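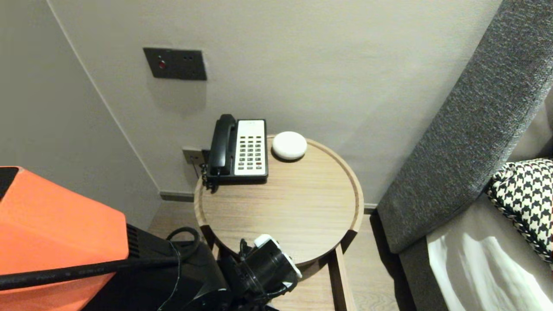
How to set up a guest room for someone staying longer than a weekend

A guest who stays two nights will put up with almost anything. A guest who stays two weeks needs a room that works. These steps assume you already have a bed and a door that closes. Most of the work takes one afternoon, and you can do it in the order given or skip to the part you need.

What you need

A tape measure, a notepad, a trash bag, a box for things you are moving out, and clean bedding. A small step stool helps if your closet has a high shelf.

Step 1. Empty the closet first

Start with the closet and leave the bed for later. Take out everything on the rod and put it on the bed so you can't avoid dealing with it. A long-stay guest needs 40 inches of clear rod and at least one shelf. If you have less than that, add a row of hooks on the back of the door.

Put back only what belongs to the room, such as spare blankets. Winter coats can go in the hall or under another bed. Leave a dozen hangers of the same kind. My sister-in-law Renata Daza left her wire hangers in for years and every guest complained about them, so use plastic or wood if you can.

Step 2. Clear two drawers

Two full drawers are better than four half-empty ones. Wipe them out and line them if the wood is rough. Pull each one all the way open and push it back a few times. If it sticks, rub a plain candle along the runners.

Step 3. Check the mattress

Lie down on it for ten minutes, on your side and on your back. If you can feel the slats or a dip in the middle, turn the mattress head to foot and try again. A topper fixes most firm mattresses. It does very little for one that sags.

Use a washable mattress protector, then a fitted sheet, a flat sheet and a blanket. Fold a second blanket at the foot of the bed. Give each person two pillows, one firm and one soft.

Step 4. Set up the bedside table

The top of the table should be level with the top of the mattress or a couple of inches lower. Any higher and people knock things over when they reach across in the dark.

Leave enough room for a glass of water, a book and a pair of glasses. If a telephone stays on the table, push it to the back, toward the wall, and keep its cord on the side away from the bed. A raised rim is useful, since pens and earplugs roll.

Check that your guest can reach an outlet without getting up. If the only one is behind the headboard, run an extension cord along the baseboard and fasten it down. Don't run it under a rug.

Step 5. Sort out the light

You need one light that can be switched off from the bed. Sit against the headboard with a book and see where the shadow of your hand falls. If it covers the page, move the lamp.

Then close the curtains in the middle of the day. Any gap at the sides will wake a light sleeper in August. Wider curtains are the usual answer, but a few inches of hook-and-loop tape along the wall works too and costs much less.

Step 6. Write down the house information

One sheet of paper is enough. Include:

Wi-Fi name and password
Your cell number and one neighbor's number
How the shower works, if it's odd
Which day the trash goes out
Where the fuse box and the first aid kit are
What time the heating goes off at night

Write it in large letters. I keep ours inside the closet door, and my brother-in-law Octavio Rengifo took a photo of it on his first evening and never had to ask me anything.

Step 7. Spend a night there

This is the step most people skip. Sleep in the room yourself, with the door closed. You will hear the pipe, the fridge on the other side of the wall, or the blind that taps when the window is open. Make a list in the morning and fix what you can.

Weekly upkeep

Change the sheets and towels once a week, or leave a clean set on the shelf and let your guest do it. Ask which they prefer on the first day. Empty the wastebasket when you do your own. Otherwise stay out of the room.

Cost

I spent $38 on ours, nearly all of it on hangers and a mattress protector. If you need a topper as well, plan on $100.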